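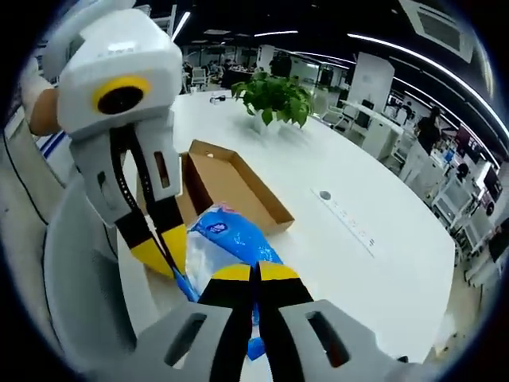
Plakero Opens Comparison Program for Hand-Held Grippers

EVETLEY, November – Plakero today announced a program to compare fingertip and camera arrangements on hand-held grippers used to record handling tasks. The work is carried out jointly with the packaging firm Millet and will supply the data for the next version of Plakero's two-finger tool.

The program covers 14 combinations of fingertip pad, finger length and lens position. Each combination is tried on the same group of everyday goods, among them soft plastic packages, shallow cardboard boxes and small bottles. Operators hold the grippers by hand and work at an ordinary office table, under normal room lighting.

Soft packages have been given the largest share of the schedule. A package of tissues changes shape as the fingers close on it, and the printed film can slide under a pad that holds a rigid carton without difficulty. Passing such a package from one gripper to another is harder still, as both sets of fingertips must share a small area for a moment. Plakero has recorded 2358 trials to date, of which 700 are handovers between two grippers.

"Our customers ask us which fingertip they should buy, and until now we have answered from experience," said Agathe Pichon, managing director of Plakero. "We would like to answer from a record that they can read for themselves."

Each trial is scored on three points: whether the object was picked up at the first attempt, whether it turned in the grip, and whether it reached the box or the second gripper. Recordings are reviewed by two people who do not see each other's scores. Where they disagree, the trial is set aside and repeated with the same operator.

Yellow fingertips are used on the current test units. The color gives a clear edge in the recorded video, and reviewers mark the point of contact by it.

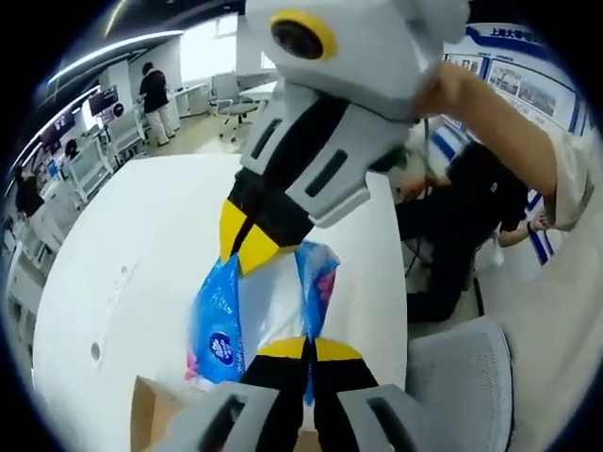
Fingertip wear is logged separately. Pads are inspected at the end of each session and replaced in pairs, so that a fresh pad is never matched with a worn one. Early sessions showed that small differences between two pads of the same type could affect the scores – a finding that led the team to add a short check before the first trial of the day.

Camera position is the second subject of the program. A lens mounted high on the tool takes in more of the table and the room, while a lower mounting gives a closer view of the fingertips but loses sight of the box sooner. Both positions will be reported in full, with the same objects and the same operators.

"We pack a great many soft goods, and film is where our lines lose time," said Fabrice Deschamps, head of process engineering at Millet. "The handover results are the ones we will read first."

Results will be published as a written report with the scoring sheets attached. Firms wishing to submit their own goods for the second round may apply to Perrine Lecomte, program coordinator, at Plakero's Evetley office. Samples should be sent in their retail packaging, with at least 2 spare units of each item.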